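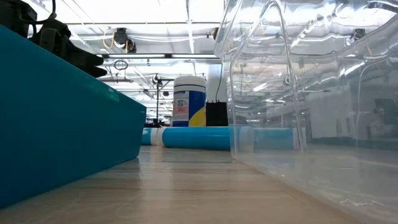 Teal bin and clear bin, on the table.

Saturday, July 13, 2019

Worthorpe boxes, second brood. Got out to the pond side before the heat and checked all 29. Swallows in most of the east row, wrens in the ones I swore were too exposed for wrens. Box 10 has wasps again. I opened it, we looked at each other, I closed it.

Hatch dates are running later than the April sheet predicted. The April sheet was mine, and I was very confident in April. Anyone using it for the banding schedule should stop.

Box 3: four nestlings, eyes open, pins just breaking on the wings. Weighed them twice because the first set of numbers had one bird heavier than its mother. Scale was reading grams plus one cloth bag. Fixed the sheet, left the bad numbers crossed out so we can all learn something.

The new predator baffles from Joubert are holding on the metal poles. On the wooden posts they slide down about a hand's width and sit there like a dropped sock. Tried a hose clamp under two of them. Will look again next round. Something chewed the entrance of the box nearest the culvert, teeth and not beak, so I'd put those posts first in line.

Jastville wants our fledging counts in their format, which has a column for "mood of adults." I have been putting "poor."

Watched the first fledgling leave the corner box by the gate. It hung in the hole for most of my sandwich, came out, and went straight into the tall grass. A parent dropped down after it with food at least three times while I stayed put. Not marking it as fledged until somebody sees it fly. Grarnuvau protocol says to stay 50 feet back, and I did, except for the part where I had already sat down before I knew it was in there.

To do: new batteries for the scale. Longer screws for the east row lids. Wasps — leave until fall. Ask who took the good mirror, the one on the bendy handle, and get it back before the next check. The dental one fogs up and shows me my own chin.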